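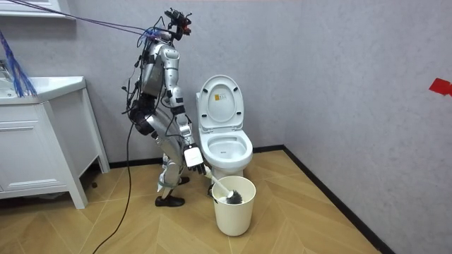 Fallstead Allotment and Seed Club: Plot Diary

Last updated: March

Up at 6:20 and at the plot before the frost was off the boards. The thermometer in the cold frame had gone down to 29 overnight. The lettuce under glass looked fine. The two trays of leeks I had left on the bench were stiff and a bit gray, but leeks usually come back from that, so I moved them under the bench and left them alone.

Spent the first hour on the bean bed. I want it ready early this year because last May I was still digging while the plants sat in pots with their roots coming out the bottom. The soil on the east side is heavy and came up in slabs. I broke it with the fork, pulled out couch grass as I went, and filled one barrow with roots. They went on the burn pile. I made the mistake of composting them the year before last and spent the whole summer pulling them out of the squash.

Found the missing dibber under the rhubarb. The handle has split but it will do.

Tamara Matei came by at 9:15 with the seed order. We had put in together for the whole row of plots, and the invoice came to $767, less than I expected with the potatoes included. She had the packets sorted into shoe boxes by plot number. Mine were all there except the Binuta pole bean, which is on back order again. I grew it from a handful of saved seed two years ago and it did better than anything else on the fence. Flat green pods, no strings until they got very big, and it kept going until the first hard frost. I let the last of it rot on the vine when I was laid up with my back, so I have none of my own. Tamara thinks she has some in a jar at home. She will look.

We talked about the onions. The seed company changed the count in the onion sets and a bag is now 1,000, which is too many for either of us, so we split one. I put mine in a paper sack in the shed. They can go in at the end of the month if the bed dries out.

She also brought a cutting from the tree we all call Ông, the old plum at the far end by the gate. It got that name before I joined. It means grandfather, or something close to it, and the family who had that plot then used to set out tea beside it at New Year. The trunk has a hollow on the north side you can put your arm in. It lost a limb in the January wind and Tamara took several lengths of good wood from it before the rest was cut up. I have never had much luck with grafting. I wrapped mine in damp newspaper and put it in the refrigerator behind the milk, and I will try it on the seedling plum by the water tank when the buds start to move.

Went home at 11:30 for lunch. Soup, and the end of the rye loaf.

Back by 1:00. Sowed two rows of peas, round-seeded, 2 inches deep, and put netting over them straight away. Sowed broad beans in the gap where the kale had died. Then I went over the Horkby tiller, which I have been putting off. It started on the fifth pull and ran for ten minutes and then quit. Fuel was getting through. I took the plug out and it was black, so I cleaned it with a wire brush and put it back, and it ran well enough to do half the potato ground. I will buy a new plug anyway. The left handle grip is loose and slides off if you turn sharply, so I taped it.

The potato ground is better than I thought. I put 20 buckets of leaf mold on it in the fall and you can see where it went. Plenty of worms. A robin followed me up and down for most of an hour.

Water is back on at the standpipe but the washer needs changing. It drips into the path and the path is already soft there. I put a bucket under it and used what collected on the rhubarb.

Clouded over at 3:30 and a thin rain started, so I put the tools in and sat in the shed writing out labels. I used pencil. The marker I bought last year was supposed to be permanent and had faded completely by July, and I ended up guessing which tomatoes were which until they colored.

Things left to do: potato trenches, new spark plug, washer, string for the bean fence, bring in the leeks if it is going to be cold again. Ask Tamara about the jar.

Home at 4:45. Hands sore. Forecast says 31 tonight so I went back with the old blanket and put it over the frame.

Comments

plot9_east: I have the same trouble with couch grass on that side. It comes in under the fence from the lane. I sank some old roof slates along my edge and it has slowed down a lot.

Tamara M.: Found the jar. The label says Binuta but it isn't in my writing, so I'll sprout a few on a wet towel first and let you know.

greenshed: What size washer does the standpipe take? I have a tin of them and can drop some by.

Old Marrow: Pencil on labels every time. Mine from four years ago still read fine.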